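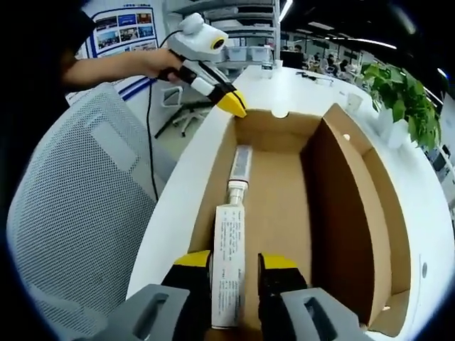 Figure 3. Packing with two hand-held grippers, seen from the camera of one of them. A carton stands upright between its fingertip pads; the second gripper is held at the far side of the box.

4.2 Rules for operators during packing

The first version of our recording rules ran to a single page and dealt mostly with charging, file names and where to put finished boxes. It said very little about how an operator should move. When we reviewed the first recordings we found that two people could both follow the page and still produce work that was hard to use together. One would drop a carton from just above the box, another would lower it until it touched the base. Both counted as packed. We therefore rewrote the rules around the item and the box, and this section sets out the parts that changed most.

The packing task uses open cardboard boxes with the flaps folded outwards (Figure 3). Flaps must be flat before recording starts and must stay outside the box throughout. If a flap springs up, the operator does not press it down with a gripper but stops, resets it by hand and starts again. Boxes with a divider are treated as two spaces, and the task sheet states which space each item belongs in. An item placed in the wrong space is a failed attempt even if it fits.

Items are lifted with the pads on opposite faces. For cartons, the rules ask for a grip on the two faces that will not touch the wall of the box, so that the fingers can open without pushing the carton over. Tubes are laid on the base with the printed label facing up. We had at first left the label out of the rules, and Houshang Mahmoudi, who checked the early recordings at the Pramia site, asked for it to be added after finding that he could not tell a finished placement from one that had rolled.

Where two grippers are in use, only one may hold an item at a time unless the task sheet calls for a handover. The idle gripper may wait over the box with its fingers pointing down, but it may not rest on the walls or the divider. Its cable should run down the side of the desk, clear of the box and of the operator's chair. Operators may sit or stand, provided that they do not change between the two within a recording.

We chose not to ask for a cleared room. The Prollier guidelines, which we used as a starting point, require plain screens behind the work surface and nothing on it except the task items. Our aim was to record in working offices, so cups, bottles and plants may stay on the desk as long as they are outside the reach of the task. Colleagues in the background must have been told that recording is going on, and any screen close enough to be read is turned away or switched off.

Each recording is checked by someone other than the operator. The checker marks it as accepted, accepted with a note, or rejected, and gives the number of the rule concerned. Of the 1,206 packing recordings checked under the revised rules, 300 were accepted with a note. The notes most often concerned the release, where the fingers had opened before the item was resting on the base. The Fujimoto team, who joined in April, now repeat the release section of the training before their first paid session, and the same change has been made at Pritia.

Rejected recordings are kept apart from the main set together with the checker's mark. They are not repaired by trimming. The wording of all the rules, as given to operators, is in Appendix B.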